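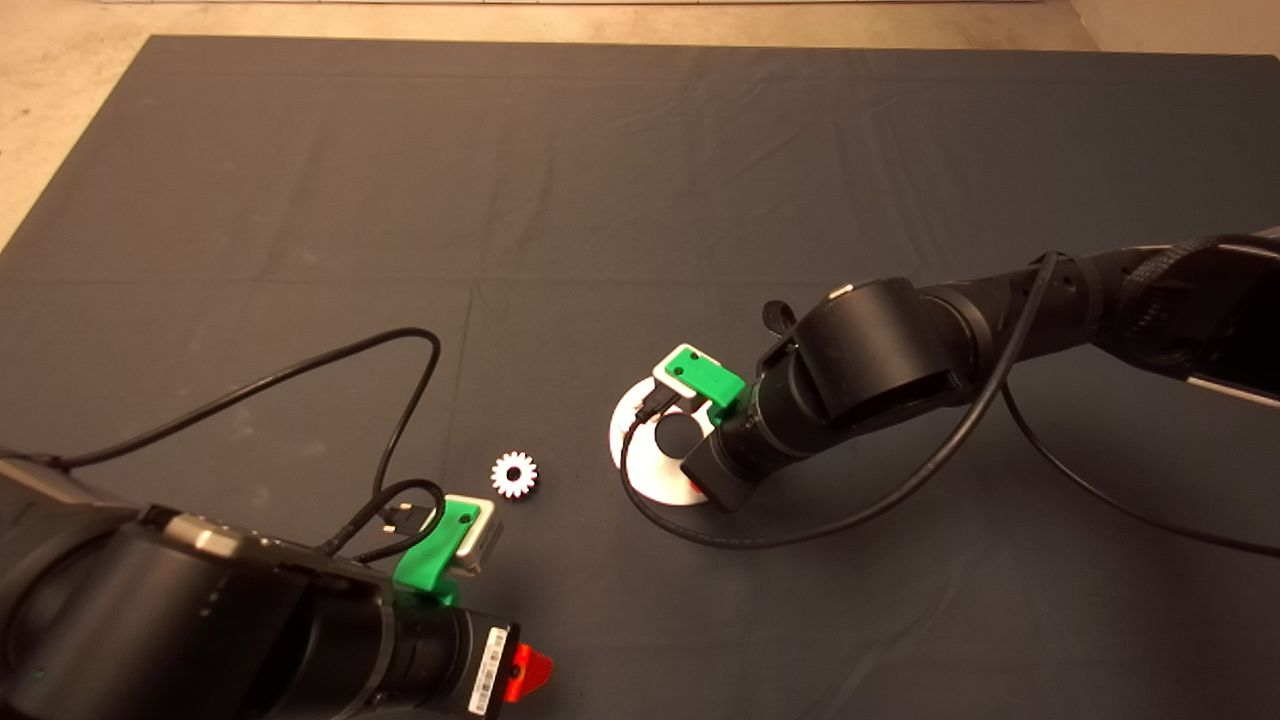 Ernutel Theater, Rudton, is hiring a Deck Carpenter for its winter production of Ung and for the repertory that follows. The post covers the stage floor and everything fastened to it: platforms, treads, tracks, traps, masking at floor level, and soft ground cloths. Cloths are a larger part of the work than applicants tend to expect. A dark gray cloth on a pale beige floor shows each fold crease and shallow wrinkle under side light, and the person in this post is responsible for having those out before the house opens. Experience with stretched and weighted cloths should be stated in the application.

Position: Deck Carpenter (full time, fixed term)
Department: Stage
Reports to: Technical Director
Location: Ernutel Theater main stage, with build periods at the Cellau workshop
Start: January
Closing date for applications: 19 December 2019

The production

Ung is a new play in two acts, performed without intermission. The set is a single raked deck with a removable center section. The center section is struck in view of the audience between the acts and is replaced by a lower platform, which travels in from upstage on a knife track. The cast works barefoot for most of the second act, and surface condition is therefore checked at every call, including understudy rehearsals.

The main stage seats 400. There is no fly tower over the downstage third of the stage. All scenery used there has to be carried, rolled or tracked into place, and the deck has to take the load of a rolling unit with performers on it.

Duties

Build and finish decking, stair units and facings at Cellau from drawings supplied by the design office. Report discrepancies in the drawings before material is cut.

Load the set into the theater and level it. The stage has a known low area upstage left. Shims are marked and stored by position and must go back to the same position after each strike.

Lay, tension and remove ground cloths. Cloths are rolled on tubes when the storage schedule allows. When a cloth has to be folded for transport, it is folded on the marked lines only.

Inspect the deck before each performance: fasteners, joints, track, edge marking, paint wear. Sign the inspection sheet and hand it to the stage manager before the stage is released to the cast.

Run the deck track during performances. This includes the center section change, which is a cued move made with two other crew members under show blues.

Carry out repairs between performances and keep a written record of materials used. Touch-up paint is mixed by the paint department; the Deck Carpenter applies it.

Take part in changeovers during the repertory period. Some of these run overnight.

Requirements

Two full seasons of stage carpentry in a producing theater, or comparable work in a scene shop with regular running crew experience.

Ability to read ground plans, sections and construction drawings in scale, and to lay out a deck from a center line and a setting line.

Competent use of a table saw, miter saw, router and pneumatic fasteners. Applicants will be asked to demonstrate at least one of these at the interview.

Working knowledge of stock platform framing and of at least one proprietary deck system.

Ability to lift and carry scenery as part of a team, to work on a rake, and to work in low light.

Steel welding is useful but not required. A driver's license is required for travel between the theater and Cellau, where there is no bus service after the evening shift.

Hours and pay

Build weeks are worked days only. Technical rehearsals are scheduled as 10 out of 12, with the meal break fixed by the stage manager. During the run, the call is 90 minutes before curtain for inspection and preset. Overtime and overnight work are paid at the rates in the house agreement, which is sent to all shortlisted applicants along with the salary scale. Placement on the scale depends on documented experience.

The contract includes 20 days of paid leave, which may not be taken during technical rehearsals or in the opening week. Basic hand tools are the employee's own. Power tools, safety glasses, hearing protection and gloves are supplied. Safety footwear is reimbursed once per contract on presentation of a receipt.

How to apply

Send a resume, the names of two references and a portfolio of no more than 10 pages to the stage department office at Ernutel Theater. Drawings and construction photos are preferred to production photos. For each item, state what you built yourself and what was built by others. Applications without this information will be returned once for correction.

Interviews are held at the Cellau workshop and include a short practical test: laying out and assembling one platform corner from a drawing, then setting it level on an uneven floor. Bring a tape, a square and work shoes. Travel costs within the state are refunded.

Applicants who have worked for Ernutel before should give the production title and season. They are not exempt from the practical test.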